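Ostus is a method for learning two-handed sorting from demonstrations recorded with hand-held grippers. It was described by Nataša Matić and Darius Crăciun in a technical report dated 2020-02-21, and takes its name from the software package in which it was first released.

Background

Earlier work by the same authors, known as Petek, relied on teleoperation of a fixed pair of arms. Collection was slow and confined to one laboratory bench. Ostus drops the arms during collection. A demonstrator holds one gripper in each hand, and each gripper carries a camera that looks out over its own fingers. Finger opening and gripper pose are logged with the video — no robot is present until the policy is tested.

Collection

Demonstrations are recorded in furnished homes. Small wrapped items are placed on a table and moved to a bin or basket. Household objects are left where they stand, and the cloth and lighting are not controlled. 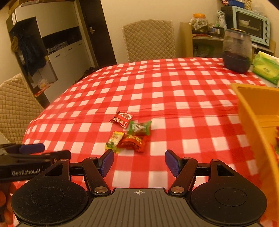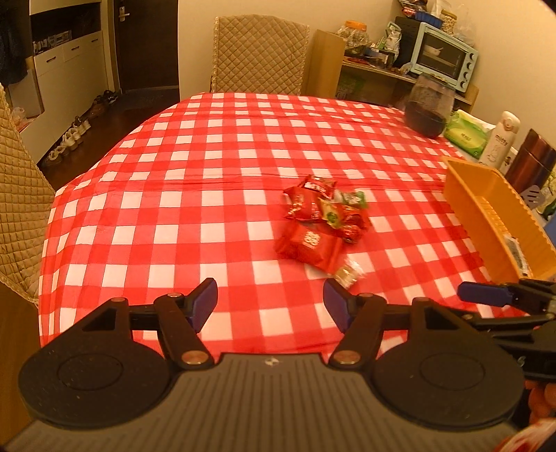
Wrapped candies and snacks on a checkered tablecloth, seen from hand-held grippers.

Training and results

The released policy was trained on 500 demonstrations from 13 homes. Actions are expressed relative to the current gripper pose, so no calibration to the table is needed. In tests on the Anmont two-arm platform, the policy cleared the table in 19 of 20 trials. The failed trial was attributed to a double grasp, in which both grippers closed on the same wrapper.

Limitations

Clear and glossy wrappers remain difficult, and grasp errors rise when items touch. The authors also note that wide-angle views distort objects near the image border — a correction step was added in the May release.

See also

Petek
Pralico gripper interface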